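Startseite › Branche › Werksbesuche › Folien- und Beutelmaschinen

Suche Suchbegriff eingeben Los

Tag der offenen Tür in Skorkville: Viel Folie, wenig Zahlen

Wer Maschinen für Tragetaschen und Müllbeutel verkauft, lädt gern im Winter ein. Die Auftragsbücher für das nächste Jahr sind dann noch nicht voll, die Einkäufer haben Restbudget, und in der Halle ist es wärmer als draußen. Ich bin also im Dezember nach Skorkville gefahren, weil die Firma Trandari dort ihre neue Schweiß- und Schneidlinie vorführen wollte. Sie heißt Ryu, und in der Einladung stand, sie werde »die Beutelfertigung neu definieren«. Das haben in den letzten Jahren schon einige Maschinen getan. Die Beutel sehen immer noch gleich aus.

Einlass war um neun. Um halb zehn standen wir immer noch im Vorraum, es gab Filterkaffee und eine Mappe mit Hochglanzpapier. Darin auf vier Seiten die Firmengeschichte, auf einer halben die technischen Daten. Die Halle selbst liegt am Ende des Gewerbegebiets hinter einem Holzhandel, die Ausschilderung hört an der Bundesstraße auf. Parken muss man beim Nachbarn.

Die Führung begann beim Rohmaterial. Granulat in Säcken, Regranulat in Säcken, daneben die Waage. Auf meine Frage, wie hoch der Anteil an Regranulat bei den Mustern sei, die am Eingang auslagen, hieß es, das hänge vom Kunden ab. Natürlich hängt es vom Kunden ab. Ich wollte wissen, was in den Mustern war. Der junge Mann vom Vertrieb hat sich die Frage aufgeschrieben, die Antwort steht bis heute aus.

Der Extruder ist ein älteres Modell, sauber gewartet, und lief ohne Auffälligkeiten. Der Folienschlauch stand ruhig, die Kühlung war eher laut. Was mir gefallen hat: Die Dickenmessung sitzt weit vorn und nicht erst vor dem Wickler. Bei vielen Mitbewerbern merkt der Bediener eine Dünnstelle erst, wenn schon etliche Meter auf der Rolle sind. Ob die Messung auch in die Regelung eingreift oder nur anzeigt, blieb unklar. Zwei Leute gaben mir zwei Antworten.

Dann die Ryu. Sie ist kürzer als die Vorgängerin, und das ist für kleine Betriebe tatsächlich ein Argument, wenn man einmal versucht hat, eine lange Linie in einen Altbau zu stellen. Geschweißt wird mit einem durchgehenden Balken, das Stanzwerkzeug für die Hemdchenform sitzt dahinter und lässt sich seitlich herausziehen. Der Werkzeugwechsel wurde vorgeführt und dauerte laut Ansage 19 Minuten. Vorgeführt hat ihn allerdings der Konstrukteur selbst, mit vorbereitetem Werkzeugwagen und frisch gefetteten Schienen. In einer Nachtschicht mit einem angelernten Mann sieht das anders aus, und eine zweite Vorführung mit jemand anderem wollte man uns nicht zeigen. »Aus Zeitgründen«, hieß es. Danach gab es eine Dreiviertelstunde Imbiss.

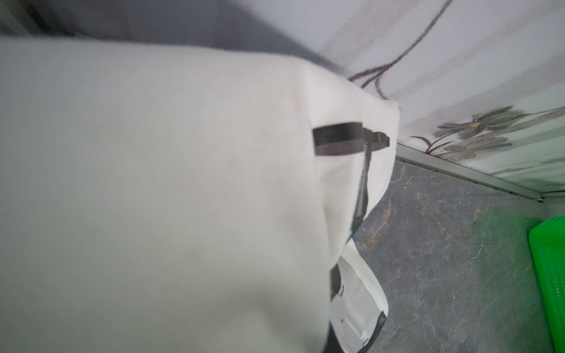
Weißer Stoff mit schwarzem Gurt und Steckverschluss.

Zur Leistung. Im Prospekt stehen 200 Takte in der Minute. Im Betrieb lief die Linie während unserer Anwesenheit deutlich langsamer, was der Hallenleiter mit der dünnen Vorführfolie begründete. Nun wird aber gerade für dünne Folie geworben. Wenn die Maschine bei dicker Folie schnell ist und bei dünner langsam, dann soll man das hinschreiben, mit einer Tabelle, wie es früher üblich war. Die alte Baureihe hatte so eine Tabelle noch. Ich habe sie zu Hause im Ordner.

Die Schweißnähte habe ich mir mit Erlaubnis vorgenommen. Bodennaht ziehen, Wasser einfüllen, hängen lassen, die üblichen Dinge. Bei den Tragetaschen war nichts zu beanstanden. Bei den Müllbeuteln riss einer neben der Naht, was meistens auf zu viel Temperatur hindeutet, und ein weiterer tropfte an der Ecke. Kein Drama bei einer frisch angefahrenen Linie. Ärgerlich fand ich, dass die Beutel danach schnell weggeräumt wurden, als gehöre sich das nicht. Wer Beutelmaschinen baut, muss auch einen undichten Beutel aushalten können.

Ein Wort zum Energieverbrauch, denn damit wird zurzeit jede zweite Anzeige bestritten. Trandari nennt eine Ersparnis gegenüber »herkömmlichen Anlagen«. Welche das sind, steht nirgends. Gemessen wurde offenbar im eigenen Haus, an der eigenen Maschine, mit dem eigenen Zähler. Ich halte es für möglich, dass die Servoantriebe etwas bringen, bei den Start-Stopp-Bewegungen ist das auch plausibel. Die Heizbalken brauchen aber, was sie brauchen, und die Druckluft für Abblasung und Stapler war in der Rechnung nicht enthalten. Auf Nachfrage wurde das immerhin zugegeben.

Überhaupt der Stapler. Er legt die Beutel auf Stifte, sammelt, setzt ab, alles bekannt. Neu ist, dass die Stapelhöhe am Bildschirm verstellt wird und man keine Anschläge mehr umschrauben muss. Das spart Zeit, solange der Bildschirm funktioniert. Bei der Vorführung brauchte er nach einem Stopp recht lange zum Hochfahren, und in dieser Zeit kann man an der Linie gar nichts machen, auch nicht von Hand. Früher gab es für solche Fälle einen Schlüsselschalter. Ich habe danach gefragt und freundliche Gesichter gesehen.

Das Ersatzteillager ist in Tornstead, also nicht am Ort. Von dort werde »in der Regel am selben Tag« verschickt. Teflonband, Schneidmesser und Heizpatronen sollte man trotzdem selbst im Schrank haben, das gilt bei jedem Hersteller. Interessanter ist, was mit den Antriebsreglern passiert, wenn einer ausfällt. Die kommen von einem Zulieferer, und auf Lager liegen nach Auskunft des Kundendienstes 2 Stück. Für alle Kunden zusammen, wohlgemerkt. Wer im Sommer einen Regler braucht und der Dritte in der Reihe ist, darf sich gedulden.

Am Nachmittag saßen wir im Schulungsraum, wo die Wartungsverträge erläutert wurden. Es gibt drei Stufen, und wie immer steht in der billigsten fast nichts drin. Die Fernwartung ist erst ab der mittleren dabei. Die Anfahrt wird in allen dreien extra berechnet. Eine Besucherin aus der letzten Reihe wollte wissen, ob die Software auch ohne Vertrag aktualisiert wird. Sicherheitsrelevantes ja, alles andere nein. Das war die klarste Auskunft des Tages, und ich rechne sie dem Referenten an.
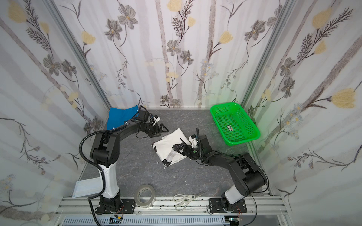

Declan Ní Chonaill hielt in der Runde dagegen: Man dürfe die Linie nicht nach einem halben Vormittag beurteilen. Im eigenen Betrieb sei die Ausschussquote bei der Vorgängerin erst nach der Einarbeitung auf ein vernünftiges Maß gefallen, und der Kundendienst habe in dieser Zeit jedes Mal zurückgerufen. Wer eine Maschine suche, die am ersten Tag mit Prospektleistung laufe, müsse lange suchen, und die 19 Minuten für den Werkzeugwechsel schaffe man mit etwas Übung auch ohne Konstrukteur.

Das mag sein. Ich lasse den Einwand stehen, weil er aus der Praxis kommt, und die Sache mit dem Rückruf ist mehr, als ich über manch anderen Lieferanten sagen könnte. Trotzdem kauft man eine neue Linie ja nicht wegen der alten. Die Vorgängerin hatte eine andere Steuerung, einen anderen Schweißbalken und, wie gesagt, einen Schlüsselschalter.

Bleibt der Preis. Genannt wurde er in der großen Runde nicht, erst im Einzelgespräch, und dort mit so vielen Optionen, dass ich am Ende drei Zettel in der Hand hatte. Auf der Grundmaschine fehlt der Druckwerkanschluss, es fehlt die zweite Bahn, und die Staplerverlängerung ist auch nicht dabei. Wer Tragetaschen mit Aufdruck macht, und das sind die meisten, kommt um die erste Option nicht herum. Die Lieferzeit hängt angeblich ebenfalls an den Optionen. Eine verbindliche Angabe habe ich nicht bekommen, nur die Bemerkung, man sei »gut ausgelastet«. Warum man dann einen Tag der offenen Tür braucht, habe ich nicht mehr gefragt.

Zum Platzbedarf noch, weil ich dazu regelmäßig Zuschriften bekomme: Die Maße im Prospekt gelten ohne Abwickler und ohne den Gang auf der Bedienseite. Man sollte vorher mit Kreide auf den eigenen Hallenboden malen und einmal mit dem Hubwagen herumfahren. In Skorkville ist der Gang breit genug, dort steht aber auch nur eine Linie.

Für mich waren es hin und zurück 480 Kilometer, davon ein gutes Stück im Schneeregen. Gelohnt hat es sich wegen des Extruders und wegen des Gesprächs mit den beiden Monteuren an der Hintertür, die über ihre Maschine sehr viel nüchterner reden als die Mappe. Einer von ihnen sagte, man solle beim Abnahmetermin auf einem Lauf über eine volle Schicht bestehen, mit eigener Folie und eigenem Personal. Ich gebe das so weiter. Ins Lastenheft gehört außerdem der Druckluftverbrauch, schriftlich, und die Taktzahl bei der Foliendicke, die man wirklich fährt.

Die Muster vom Eingang habe ich mitgenommen. Ein paar davon hängen jetzt gefüllt in meiner Werkstatt.

Schlagwörter: Beutelmaschinen, Hemdchentragetaschen, Müllbeutel, Werksbesuch, Schweißtechnik

Weitere Beiträge in dieser Rubrik
Heizbalken oder Heißmesser – was bei dünner Folie hält
Gebrauchte Extruder: worauf man beim Schneckenspiel achten sollte
Regranulat im Müllbeutel und die Sache mit dem Geruch
Wartungsverträge im Vergleich, zweiter Teil
Teflonband wechseln ohne Falten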